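Section 2: Setting up Drora and getting your first series on the telly

Welcome back! If you've come straight from the first section you'll already have the Drora box plugged in and humming away next to the television. If you haven't, go back and do that part first, as the steps below expect to see the blue welcome page on the screen.

By the end of this section you'll have an account, a profile for everyone in the house, and a web series lined up ready for the evening. Put the kettle on, it takes a little while the first time round.

Before you start

You'll need your remote, your home internet password, and the card that came in the box lid. The card has your four-digit joining code. The code on the card in our photographs and examples is 3394, but yours will be different, so please don't type ours in and then write to Anoma Marikar on the help desk to say it's broken. (She is very patient, but she has had a lot of those.)

Joining

1. On the blue welcome page, press the round button in the middle of the remote. A list of nearby networks appears.

2. Pick your own network and type the password using the arrows. Capital letters are on the second page of the keyboard — press the star key to swap over.

3. Wait for the tick. On an older router this can take a minute or two, and the screen may go dark once while it thinks. Leave it be.

4. Type the joining code from your card and press the round button again.

5. Choose your language for menus. This doesn't change the language of the programmes themselves, which you set separately for each series (see step 12).

Note: If you get message 1120, the box has found your network but can't get out to the internet. Switch the router off at the wall, have a biscuit, switch it on again and repeat from step 1.

Making profiles

6. Choose "Who's watching?" and then "Add someone". Give each person a name and a colour. Habibur Selvanayagam, who wrote the first edition of this guide, liked to give the whole family the same colour, and then couldn't work out why his crime dramas kept turning up among the cartoons. Different colours, please.

7. Set an age limit for each profile. Many of the crime and gangster series are rated for adults, and they won't show up at all on a profile with a lower limit, even when you search for them by name.

8. Choose a PIN for any adult profile. Write it down somewhere sensible.

Caution: Three wrong PINs will lock the profile until the following morning at 6 am. The help desk can't open it any sooner, however good the cliffhanger was.

Finding a series

9. From the home page, press the right arrow until you reach "Series". The catalogue had 1663 titles when this edition went to press in July, and it does grow, so don't worry if your list looks longer.

10. Use the search line for a title, an actor or a writer. To see how it works, try Briltunura, the river-smuggling serial by Janaka Jayawardena, or Ekura if you'd like something gentler with a bit of singing in it.

11. Press the round button on the poster to open the series page. You'll find the episodes in order, with the running time next to each one. A small moon beside an episode means you've left it half watched.

12. Go to "Sound and words" and choose the spoken language and the subtitles. Drora remembers this for the whole series, so you only need to do it once — a great improvement on the old box.

Saving episodes for later

13. On the series page, hold down the round button until the arrow fills up. The episode is now being saved to the box. Saved episodes stay for thirty days, or two days once you've begun watching.

14. To save the whole run, choose "Save all" at the bottom of the list.

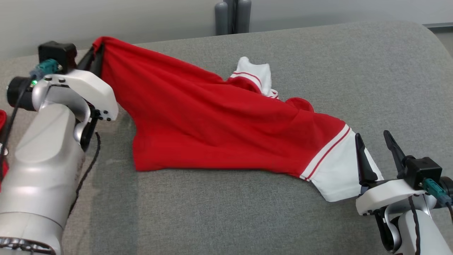
Robot arm gripping a corner of red cloth on a grey sofa.

Note: Saving only works from the official Drora catalogue. Files copied from elsewhere won't play, and quite apart from the law, the people who make these series do need paying for them.

If the picture stops and starts, go to "Settings", then "Picture", and step down one level from "Best" to "Good". If you have an Aebischer soundbar and the voices lag behind the lips, turn on "Match sound" on the same page and nudge the slider until it looks right.

Section 3, by Sheena Cairns, covers watch lists, parental reports and using a second television.

18 shares
4 comments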